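How to Get Started Running on Gravel

I ran on sidewalks for years before my friend Arnel Marquez talked me into trying the farm tracks outside Surstead, and I have hardly been back to the sidewalk. My knees are happier, there's no traffic, and I'm a lot less bored! If you've been thinking about making the switch, this is how I'd go about it.

Start with the shoes you own. You don't need trail shoes for plain gravel (I wore my old road pair for a whole season). Check the soles, though. If the tread is worn flat under the ball of your foot, you'll slide a little on every push-off and your calves will complain the next morning. Lace them a bit snugger than usual around the ankle and double-knot, and wear socks that come up over the ankle bone. Low socks scoop up grit like you wouldn't believe.

Next, forget your pace. Mine dropped right away and I was grumpy about it for weeks. Loose ground soaks up some of your push, so go by your breathing instead. If you can chat in full sentences you're fine.

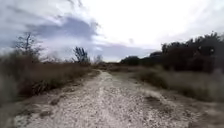
Take shorter steps than you would on pavement, and try to land with your foot under your hips. I count my steps against a song in my head, and when I lose the beat I know I've started reaching. Your eyes should be well up the track, a few strides ahead, and not on your toes. Then pick your line. On a wide gravel path like this one, the lighter strip along the middle is a little smoother than the edges, so that's where I'd run, and I'd leave the rougher sides with the darker pebbles and shallow ruts for days when I want to practice footwork.

For your first few outings, try this:

Walk briskly until you feel warm.
Run easy for 2 minutes, then walk until your breathing settles.
Repeat until you've done 600 yards or so less than you feel like doing.
Walk home.

I mean it about stopping early. Your ankles are doing new work and they won't tell you until tomorrow.

Hills come later. When you do get to them, lean a little from the ankles going up, and coming down keep your feet quick and your arms loose and wide (you'll look silly, it helps). In August I go out before breakfast and carry a small bottle, as there's hardly any shade on the Denent side.

When you get home, knock your shoes together outside and pull the insoles out to air.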